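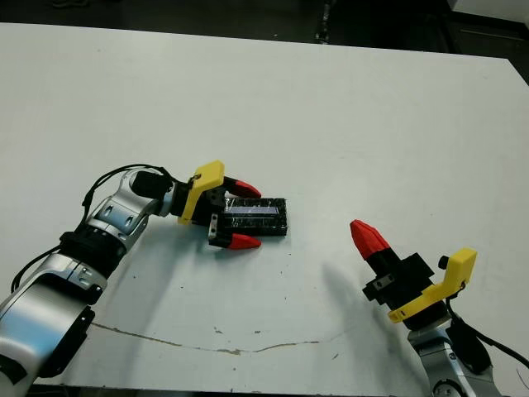 A Day at the Zaston Boxing Open House

I have wanted to get over to Zaston for years, ever since a friend came home from there with a program signed by half the amateur team, and this February I finally did it. It's a long drive from our side of the county and I left in the dark with a thermos and a bag of oranges, which I would recommend to anyone, because the one diner on the way doesn't open until 9.

The open house is held in the old Berkon building, which was a shoe plant until the boxing club took it over. You go in by the side door on the parking lot side (the front is locked, as I learned after a good five minutes of knocking) and straight up a flight of stairs that would count as a warmup in most gyms. And then there you are, with two full rings, a row of heavy bags and that lovely smell of leather and liniment that takes me right back to watching fights with my father.

I'd planned to spend the morning in the history room and I ended up staying until nearly two. They have 800 fight posters up there, and 16 of them are from the years when Berkon ran its own Saturday cards for the plant workers. The printing is gorgeous, all fat letters and crooked lines. My favorite advertised a heavyweight bout, a polka band and a raffle for a ham, in that order! There's a bench in the middle of the room, so you can sit and read the small type, and I did.

After lunch I went down to the Vestoto workshop on the first floor, where they repair gloves for clubs all over the state. They had a pair of old horsehair gloves you could try on, and goodness, they are thin. I have hit a bag with modern gloves plenty of times and I would not care to be on either end of those for ten rounds. It makes you think differently about the old champions, and about their hands.
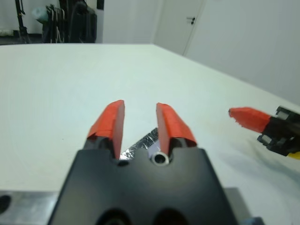
Red fingertips with a gap between them.

The sparring started at three in the Ikeda ring, the bigger one, and by then the place was packed. I heard someone at the door say about 600 people had come through. The juniors went first, very serious in their headgear, and then the women's team, who were the best thing I saw all day. One of the lightweights had a jab so quick that the man next to me kept laughing out loud every time it landed. I don't think he knew he was doing it.

A few practical things. Parking is free but fills up by ten. The coffee is a dollar and the soup is worth standing in line for. Bring a cushion if your back is like mine, as the bleachers are plain boards. The club is raising money for a new roof over the rings, and there is a jar by the stairs.

I bought a T-shirt one size too small and drove home with the radio on.

Posted 2/28/23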